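Everything Goes in the Bin First: A Conversation With Melina Nikolaidis

6 minute read

Melina Nikolaidis is talking before I have my coat off. She wants me to see the sorting table, then the shelves, then the sorting table again, and by the time I sit down she has handed me a plastic dinosaur and asked me what I would do with it.

"Keep it, toss it, or pass it on? Quick, don't think!"

I say keep. She beams. "Everybody says keep. That's why we need the bin."

Nikolaidis runs the Ustside toy and household library, a lending room on the ground floor of the old Galanis building. Members borrow toys, games, picnic dishes, dress-up clothes and party supplies, and bring them back when they're finished. She opened it 13 years ago with one bookcase and a card file. These days there are about 1,000 items on the shelves, and a steady stream of donations arriving in grocery bags, shoe boxes and, once, a canoe bag.

The donations are what I came to talk about. Her January tidying workshop filled up fast, and a second one is on the way. Both are built around the same idea, which she calls bin first.

"You take the small stuff, the real odds and ends, and put a few of them in a big open bin with nothing else in it," she says. "A few! If you pour in the whole bag you're back where you started. You want to be able to see every single thing and the floor in between."

She came to it by accident. In the early years she sorted straight onto the table, and things rolled. Marbles went under the radiator. A set of wooden eggs spent a whole winter behind the bookcase. Then a neighbor who was closing his repair shop, Cadden, gave her a stack of old bins, scuffed and stained and ugly, and she fell in love with them on the spot.

"I'm serious, I love an ugly bin," she says. "A nice new basket, you're careful with it. You line it with fabric, you put it on a shelf, and then it turns into a place where things live. I don't want anything living in there. It's a waiting room."
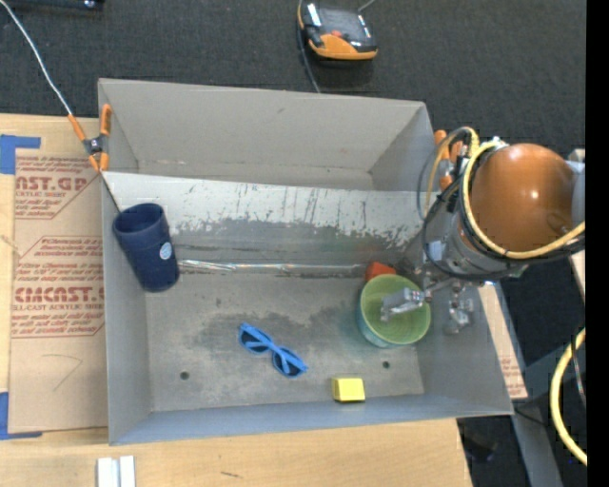
A small load for sorting: cup, sunglasses, a green bowl-like container and two little blocks.

I ask her how she would work through a mix like that one, and she is off again, pulling her chair closer.

"Okay, so the cup. People get stuck on cups because a cup could be anything. It's a drinking cup, it's a pencil cup, it's for the bathtub. My rule is that you pick one job for it, out loud. If you can't say the job in one breath, it goes in the pass-it-on box. A dark blue cup is a great pencil cup, by the way. It hides the smudges."

The sunglasses are easy, in her view. Blue plastic ones go to dress-up, no discussion. "Kids go wild for sunglasses. You could have a whole castle set up and they'll walk right past it for a pair of blue sunglasses. I fold them, I put them in the dress-up drawer, and I try to keep them away from anything that scratches."

The blocks are where she slows down. Single blocks are the most common thing she finds at the bottom of a donated bag, and for years she threw them out because there was no set to return them to. She now keeps what she calls the orphan jar, and when the jar is full she makes up a mixed bag and puts it on the shelf like any other toy.

"A yellow one, a reddish one, some chewed-looking thing from who knows when — they don't have to match," she says. "The mixed bags go out more than the matching sets do. I have 76 families on the member list, and I'd bet most of them have had an orphan bag home at some point. There's something about a bag where nothing matches. Kids start making rules for it right away."

And the round green piece? She laughs. "Bowls I put to work immediately. A bowl is a sorter. You take the bowl out of the bin and use it to hold the little blocks while you decide about everything else. So now you've emptied half your bin and you've only made one decision."

We get up so she can show me the shelves properly. They're labeled by hand, in marker, with names that make sense mainly to her and the children: Rolling, Stacking, Loud, Very Loud. A low shelf by the window holds the Jika puzzles, a long-out-of-print series she has been piecing together for years and is plainly crazy about. She opens two boxes to show me how thick the pieces are.

How long should a round of sorting take? Nikolaidis holds up a hand, fingers spread. "Five minutes per load. I set a timer for people in the workshop and they groan, and then they finish early and want to go again! It's small, so it doesn't scare you. You do one load before supper, you wipe the bin if it needs it, you put it away. Tomorrow there's another one."

Wiping is another favorite topic. She uses dish soap and warm water on hard plastic, an old toothbrush for grooves and rims, and nothing at all on stickers until she has thought about it.

"I used to peel every sticker," she says. "Every one! Then a girl came in looking for the cup with her sticker on it, and I had scrubbed it off that same morning. So now stickers stay unless they're coming up on their own. Somebody picked that spot."

For people trying this at home, she suggests starting with the junk drawer and leaving toys for later, especially if the toys' owners are in the house. She also likes doing it on a table instead of the floor. "You're standing, your back's okay, you can see down into the bin. On the floor you start reading old birthday cards and it's all over."

Before I go she takes the dinosaur back and asks if I still want to keep it. I say I don't have a job for it. She drops it into the box marked Stacking, where it falls over, and goes to answer the door.

The next bin-first workshop is open to members and their guests. Bring one bag of small things and a towel.

Related
Mending Board Game Boxes With Paper and Paste
What to Do With Puzzles That Are Missing a Piece
A Dress-Up Drawer on Almost No Money
Labeling Shelves for Children Who Can't Read Yet

Contact us | © 2020 Ustside Neighborhood Pages | Back to top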